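The Long Room at Raju: The Big Table

Gallery | Back to all rooms

Welcome, and thank you for stopping by our little corner of the site! I promised several of you on Saturday that I would finally get the Long Room page up, and then of course I went home and painted a radiator instead, so it is a bit later than I meant it to be. If you have been following along since February you will know that this was the gloomiest room in the building by a good distance. It had brown walls, a brown carpet, and one window that looks out on the back of the Nolter building, and whatever sunlight we got seemed to sink straight into the floor and stay there.

Tươi Võ was the one who said we should stop worrying about the walls and start with the table. I wasn't convinced at first (I had already bought the paint) but she has a very patient way of repeating a thing until you start to think it was your own idea. Her point was that people in this room spend the whole day looking down at whatever they are working on, so the tabletop is really the color of the room, as far as they are concerned. We went back and forth over samples for weeks. Pure white was too hard on the eyes by four in the afternoon. Gray looked smart in the catalog and like wet pavement once we got it home. Efa Cadwaladr held out for green a lot longer than I expected, and I will say for the record that it was a lovely green.

In the end we all came around to a pale cream, and I am so glad we did. It is soft without being yellow, and small dark things show up on it beautifully – screws, pen caps, the little black washers that used to vanish the minute you set them down. Golnar Bagheri tells me she hasn't lost one since we moved in, and she used to go through them at an alarming rate.

It cost us $408 with the legs and delivery, which was more than the $300 we had set aside, and Ieuan Gape very kindly talked the rest out of the curtain money. We can live without curtains. The window faces a wall, after all.

THE TABLE, IN USE 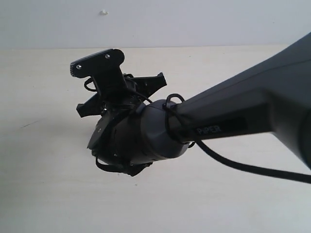
Cleaning is the thing I get asked most about, so let me put it down here once and for all. A damp cloth and a drop of dish soap at the end of the day is plenty. Pencil comes off with an ordinary eraser. Coffee will leave a ring if you let it sit overnight, and there is one of those near the window end that Cadi Humphreys and I have both worked on with no luck at all, so please use the coasters in the basket by the door. I made them from the leftover felt and I would love to see them get some use!

We put felt under the feet too, after the first week, when every small nudge made a groan you could hear down in the kitchen. If you do need to shift it, please get a second person and lift, and put it back on the chalk marks afterward. Ieuan measured those out with great care and he does check.

STILL TO COME

The shelves are next, along the wall opposite the window, and after that the lamp that has been sitting in its box under the stairs since before the holidays. Golnar wants the shelves in the same cream and Efa, bless her, has brought out the green sample again, so I expect we will be talking about it for a while yet. If you have an opinion, or a spare set of brackets, come up and find us in room 121. The door sticks, so give it a good push, and there is usually a pot of tea on by ten.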